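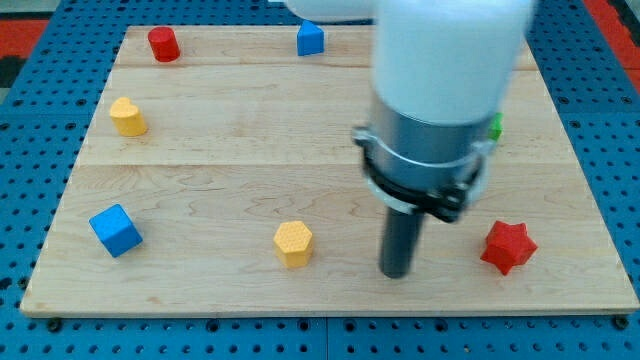

Figure 3. Solid blocks of the type used in the sorting task, on the maple board. Shapes in view include a cylinder, a triangular prism, a heart, a cube, a hexagonal prism and a six-pointed star.

3. Materials and Layout

3.1 Block set

Shape-sorting blocks are commonly described in the literature by color and outline alone. Other properties, such as the height of the solid, the finish of the top face and the sharpness of the edges, are often left out even when they affect how easily one piece is told from another. We therefore report the selection of the set in some detail.

The blocks were drawn from the Hemari teaching set, which supplies simple geometric solids together with less regular outlines extruded to the same general form. The colors in Figure 3 are red, blue, yellow and green. Color is not tied to shape. A blue block may be a cube or a triangular prism, and a yellow block may be a heart or a hexagonal prism. This matters for the sorting task described in Section 4, where a rule based on color and a rule based on outline must lead to different groupings of the same pieces.

We distinguish two families of outline. The first contains shapes with a short everyday name and a convex cross-section: the cylinder, the cube, the triangular prism and the hexagonal prism. The second contains shapes whose outline has at least one inward notch, such as the heart and the star. Pilot work at the Ramley site suggested that the second family is named more quickly but matched to an outline card more slowly, mainly when the piece has been turned away from the orientation printed on the card. The present layouts were designed with that difference in mind.

3.2 Resting pose

A prism can rest on its end face or on one of its sides, and the choice changes which outline is presented to a viewer. For the heart, star and hexagonal pieces we used the end-face pose throughout, so that the identifying outline faces upward. The red cylinder in Figure 3 is placed in the same way, with its flat circular face on top. The triangular prism is the exception. It is set down with a ridge uppermost, as at the upper edge of the board in the figure, and from above it shows sloping faces instead of a triangle. We retained this pose because several earlier layouts used it and because it gives a case in which the name of the solid must be recovered from shading and edges.

The cube looks the same whichever face it rests on. Its rotation about the vertical axis was left free, and in the figure it is turned with one corner toward the lower left of the board. No attempt was made to align the blocks with the edges of the board or with each other.

3.3 Board and surround

The board is maple, built up from planks with the seams running crosswise. Its surface was left in a pale natural tone. The grain is faint over most of the area, though darker streaks are present, chiefly in the lower half as shown. We considered a painted board and rejected it on two grounds. A uniform coating produced strong reflections under the ceiling fixtures at the Ramley site, and it removed the mild background texture that is normal for household and classroom surfaces.

The board lies on a blue perforated table. The contrast between the two materials makes the limit of the working area easy to see, and a block set down beyond the wood was recorded as outside the layout. One drawback should be noted. Blue blocks near the edge of the board are close in color to the surround, and annotators were instructed to mark the base of such blocks first and the top face second.

3.4 Placement rules

Layouts were generated from a list of positions and then set by hand. Three rules applied. Adjacent blocks had to be separated by a visible strip of wood. Blocks were not stacked. Every block had to rest fully on the board, with no part of its base past the edge. Apart from these limits the spacing was irregular by design, and the pieces in Figure 3 are scattered over the board, though three of them form a loose column down the left side.

A total of 530 layouts were prepared. Each was given a check by a second person against the position list, and any block standing in the wrong pose was corrected before recording. The resulting collection contains 3600 images. Block order within the list was shuffled every 10 layouts to limit the tendency of the person placing them to return the same piece to the same corner.

3.5 Annotation of hidden pieces

Partial views required a separate convention. A block may be recognizable by color while too little of it is exposed for its outline to be judged. The green block in Figure 3 is of this kind, with only a narrow vertical strip in view. Annotators recorded color and shape as independent fields and entered the shape as undetermined in such cases, even when the position list would have supplied it. The Azevedo protocol, from which our form was adapted, fills this field from the list. We found that practice unsuitable for a study of visual naming, as it credits the image with information it does not carry.

The same convention was applied to surface detail. The fine dimpled texture on the top of the yellow hexagonal prism was recorded only where it could be resolved. Comparison with the Vistell labels, which have no texture field, was restricted to color, outline and pose.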